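4. Setting the posts and stretching the wire

Before you begin this section, the line of the fence must be marked with string (see section 3) and the parts of the Verbeke garden fence set must be laid out near their places. Read all steps one time to the end, then start.

4.1 Preparing the wooden posts

The set does not include posts. You can buy them or use round wood from your own land, as long as it is straight enough and at least 15 cm longer than the post length printed on your packing list. Gray and weathered wood is acceptable. Soft wood is not.

1. Push the point of a screwdriver into the wood at several places near the lower end. If it goes in easily, do not use this post.

2. Remove loose bark, old staples and nails. A nail which stays inside can damage the drill bit in step 8.

3. Clean the surface with a stiff brush or a scraper. Work on grass or bare soil, not on paving, as the dust leaves marks on stone.

CAUTION: Wear eye protection when you scrape or brush old wood. Small pieces can fly in your direction also when you work slowly. 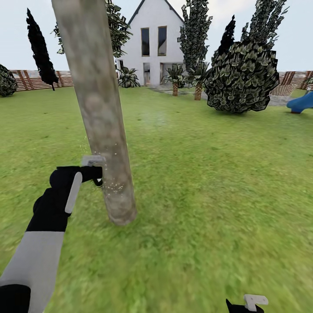
4. Treat the lower end with wood preservative up to 62 cm from the bottom. Let it dry for the time given on the can. Do not shorten this time, even if the surface feels dry to the hand.

Note: If you must cut a post to length, cut it at the top. The lower end keeps its treatment, and a fresh cut at the top can be closed with the post cap (part 7).

4.2 Digging and setting

5. Dig the holes for the two end posts first. The middle posts follow later and take their line from these two.

6. Put a layer of gravel in the bottom of each hole and press it down with your foot or with a piece of timber. Water must be able to leave the hole.

7. Bring the post above the hole and lower it slowly. For posts with large diameter, ask a second person to guide the lower end. Never put your hand between the post and the edge of the hole.

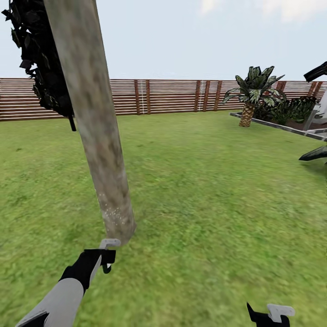 Fig. 9. Round post with weathered surface, blunt lower end above the grass.

8. Check the post with a level on two sides. When it is vertical, fill the hole with soil in thin layers and press each layer well. Then drill the holes for the tension bolts (part 12).

Note: Concrete is possible but not necessary for the low version of this fence. If you use it, wait until it is fully hard before you hang any wire - a post that moves a little on the first day will stay crooked.

4.3 Stretching the wire

9. Fasten the wire to the first end post and unroll it along the string.

10. Pull with the Skirnley tensioner until the wire makes no visible curve between the posts. The maximum load of the tensioner is 2000 N. Do not extend the handle with a pipe.

11. Close the bolts by hand, then a half turn with the wrench.

If a bolt or cap is missing, write to the spare parts desk, attention Tiburcio Gallegos, and give the set number 3967 and the part number from the packing list.

Text of this section revised Aug 28, 2019.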